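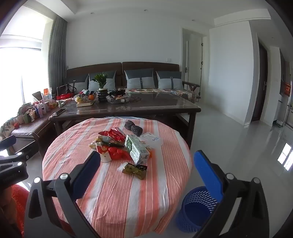 The snack table gets left for whoever is last out of the door, one member remarked before we had even opened the meeting, and it would be a kindness if people cleared up their own wrappers as they went along. There was a good deal of nodding, and so we took that matter first, ahead of the items on the agenda.

Minutes of the Dirnavden House Residents' Meeting
Held in the shared living room, 2020-02-27

The minutes of the last meeting were read out and agreed, with one small correction (the kettle was descaled, and thanks are due for that).

1. Clearing the round table

We talked for quite a while about this, all of it good-humored. The feeling was that the table is the nicest spot in the house, bright as the living room is, and that it fills up with empty packets, cartons, fruit sleeves and paper cups faster than anyone means it to. A member asked whether a bin could stand right beside it. Others thought a bin in the living room would be a pity, and that the kitchen is hardly a long walk! In the end we agreed to try a small lidded one until August and then see how we all feel.

Also agreed: clear plastic food containers are to be rinsed and stacked by the sink if they are worth keeping, and cartons flattened before they go out. Anything still sealed stays on the table for the next person who fancies it.

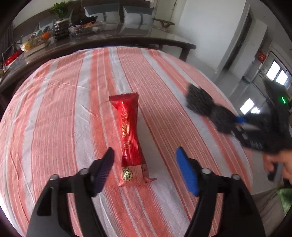
2. The tablecloth

Everyone is fond of the pink and white stripes and there was no wish at all to change them. The creases came up, as they do every time. One member offered to iron it, was warmly thanked, and then wondered aloud where the iron had got to. It was last seen on the landing. Please look in your closets.

It was suggested that we buy a second cloth so that one can be in the wash. Hirnar has a round one for $49 and Sastex has something similar, though we would need to check the size. We agreed to measure the table properly before spending anything.

3. Snack money

The jar held $161 when it was counted, which is almost the best it has ever done, and we were all rather pleased with ourselves. The monthly order from Kaneko will carry on as it is, with 2 changes: more fruit, and fewer of the very salty crackers, which keep coming back to the cupboard unopened. A request for more single wrapped snacks was agreed to as well, on the understanding that the wrappers find their way to the new bin.

4. Any other business

The living room window still sticks. Would whoever borrowed the big serving plate please bring it back, no questions asked. We would also like 3 people to help move the bookcase one evening soon, and there will be tea afterward.

The next meeting will be in the same room, at the usual time, and the list for bringing cake is on the fridge.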